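Okay so I've had the Masson mandoline for long enough now that I feel fine telling you what I think of it. Bought it in August, used it most weeks since, cut myself once (my own fault, more on that further down).

I paid $54, which made me wince a little. My old one was a hand-me-down with a wobbly blade and I'd gotten used to slices that were thick on one side and see-through on the other. You can live like that for years! But I cook a lot of vegetables, and I wanted a gratin that was done all the way through at the same time.

**Setting it up**

There isn't much to it. The legs fold out, the blade comes already in, and a dial on the side moves the ramp up and down. The booklet shows you how to swap in the julienne blade and I had to read that page twice, mostly because the drawing is tiny and printed in pale gray. Once you've done it you'll never look at the booklet again.

The dial clicks, and I love that it clicks. My sister-in-law has the Rullau, the one everybody seems to get as a wedding present, and its dial just sort of glides, so you think you're on the thin setting and halfway through a potato it has crept up. I borrowed hers for a weekend before buying and sent it home again pretty quickly.

**What it cuts well**

Potatoes, cucumbers, fennel, radishes, firm zucchini, all great. Onions are fine if you leave the root on. Carrots need a bit of muscle and I usually trim one side flat so they don't roll under the guard.

Eggplant is the one I really bought it for. I make a baked eggplant thing with tomato and a lot of garlic (too much garlic, I've been told, and I've ignored it) and the slices have to be even or some of them turn to mush while others stay squeaky. The fat globe ones are a pain because they don't fit the ramp unless you halve them first. The long skinny ones go straight down, end to end, and you get a pile of neat little coins in less time than it takes the oven to heat up. I keep it on the second-thickest setting for those. Any thinner and they stick to the underside and you have to peel them off with a finger, which is not where you want a finger.

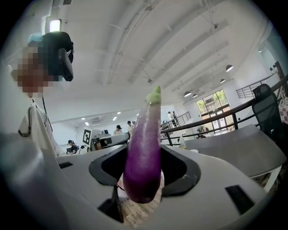
Flendirero wrote to me after I mentioned all this on my old page, and wanted to know if the blade stays sharp, because theirs went dull on eggplant skin before the first year was out and started tearing instead of slicing. Mine hasn't, so far. I can feel it drag slightly more on tomatoes than it did at the start, but tomatoes are hard on any blade, and on eggplant it still goes through clean. Ask me again next summer, I guess.

**The guard**

Right, the guard. It's the weak spot. The prongs are short, so once you're down to the last bit of a potato it lets go and skates across the ramp. That's when I took it off "just for the last two slices" and, well. Use the guard. Or get one of those cut-proof gloves, I have one now and I end up wearing it more than I use the guard.

**Cleaning**

Rinse it right away and it takes seconds. Leave it until after dinner and you'll be picking dried potato starch out of the corners with a toothbrush. It says top rack of the dishwasher is okay, but I do mine by hand.

One more gripe: the rubber feet slide on my counter if there's any water on it. A damp dish towel folded under the front fixes that completely.

Would I buy it again? Yes, at that price, grumbling. If you see it marked down, grab it, and if you only slice a cucumber now and then just keep using your knife. I'm making the eggplant thing again tonight and I've already set out the glove.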